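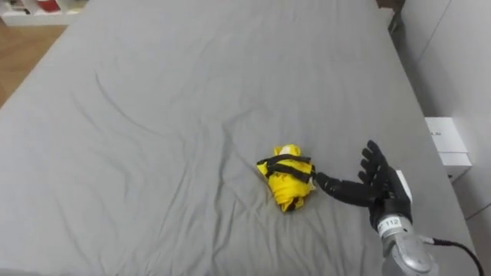 Five-finger hand vs. two-finger gripper on soft stuff: is the hand worth it?

Board: End effectors and tooling
3 pages, showing page 1

tidepool_mech
Original poster

I've had the Osstead hand on the right arm since June and I'm trying to decide if it stays. Before that I ran the Wolde parallel gripper for everything. The sales pitch for the hand was soft and awkward objects, so that's what I'm testing: a folded umbrella with the strap done up, lying on a bed with a fitted sheet on it. Pick it up, hold it, put it down a forearm's length away. Same start pose for both tools, same head camera, same Sarklow controller.

Total so far is 224 attempts, split evenly. I'm not posting a success rate yet because I changed the thumb limits partway through and I don't trust the early half. My impression is that the hand loses. It gets the thumb against the umbrella nicely and then the fingers don't come down where I want them. The Wolde just bites the bundle and goes.

The hand was 2,480 before shipping. I would like somebody to talk me out of returning it.

brackish_lou

I won't be the one to talk you out of it. I've used three hands from different makers and every one of them was a slow, expensive gripper with extra parts to break. For a bundle of cloth you want two flat pads and decent force control.

Also look at your thumb. It's lying out almost level and the four fingers are straight up in the air. If that's your pregrasp, the thumb gets there first every time and shoves the thing before anything can oppose it. On a mattress it will roll or drag the sheet with it.

tidepool_mech
Original poster

Yes, thumb first is on purpose. The idea was to use it as a stop and then wrap. The vendor's example does it that way.

brackish_lou

The vendor's example is on a table with a mug, I'd bet money.

tidepool_mech
Original poster

It's a can, but yes, on a table.

nine_volt_nelly

I disagree with lou, at least on the general point. You're comparing a tuned gripper to a hand running somebody else's preset. How long did you spend on the Wolde before it worked? I'm guessing weeks. Give the hand the same time and then compare.

I run the same Osstead model (left hand version) and it was useless for me until I stopped bringing it in from the side with the palm half turned down. Come in from above, fingers already half curled, thumb opposite the middle finger. Close all of them at once and slowly. It picks up rolled socks, a bag of rice, a bathrobe belt. The belt took a while.

hexkey_orphan

How slowly is slowly? Every time somebody says the hand works great it turns out to take forever and they've cut that part from the video.

nine_volt_nelly

Slower than a gripper. I never said fast. If cycle time is what you care about, buy the gripper and be happy.

hexkey_orphan

Then I'd like the original poster to list times next to the success rate when it comes. A pick that takes three times as long isn't the same pick.

tidepool_mech
Original poster

Fair. Times are in the log, I'll include them.

On the approach: I can't come straight down from that side. The wall is right along the bed and there's a white box next to it that I've been too lazy to move, so the elbow ends up somewhere silly. I could shift the umbrella toward the other side of the mattress, but then the gripper runs have to be done over as well.

storkilach_refugee

Do them over. If you move the object for one tool only, the comparison is worthless and people on here will quote it for years.

My own complaint is about the camera. From the head, with the arm coming in from the right, the hand sits between you and whatever is behind it. You can see the thumb touching but how do you know what's going on underneath the bundle? I had a Storkilach wrist camera on my old setup and for all its faults (the driver, mostly) it did show me the fingertips closing. With only the head view I was guessing at contact and blaming the hand for it.

brackish_lou

More hardware to rescue the first hardware.

storkilach_refugee

Would help the gripper too. I'd add it for both.

tidepool_mech
Original poster

I'm using motor current for contact and nothing else. The yellow canopy is easy to pick out against the gray sheet, so finding the umbrella has never been the trouble. Depth on the crumpled part is poor though. It's bunched up and not rolled tight, and the height estimate jumps depending on which fold it decides to believe in.

nine_volt_nelly

Current for contact on a soft object sitting on a soft mattress? There's your problem. Both things give. By the time the current moves, the thumb has already pushed. Drop the threshold until it false triggers in free air, then back off a little.

hexkey_orphan

Or aim for the strap. The black band goes around the bundle and it's the one part that holds the folds together. Everything else shifts when you squeeze.

brackish_lou

Agree with hexkey on the strap, for once. I'd still return the hand.

One more thing, check the slack in that thin cable at the wrist before you start rolling the forearm to get your top approach. I tore the connector out of a Wolde that way. Completely my own fault, and not covered.

tidepool_mech
Original poster

It has some slack. I'll check it at the far end of the roll, thanks.

Plan for now: move the box, put the umbrella nearer the middle of the bed, redo both sets with the strap as the target and the lower threshold. Wrist camera maybe later. I have 2 weeks left on the return window, so the hand gets that long. If it can't beat the Wolde on success, and I don't care if it's slower, it goes back in its packaging.

storkilach_refugee

Does the return window cover a hand with a few hundred cycles on it? Read the small print tonight. Mine said "unused" and we had a long argument about what that meant.

tidepool_mech
Original poster

Reading it now. It says "light evaluation use" — no number given. I've emailed them to ask.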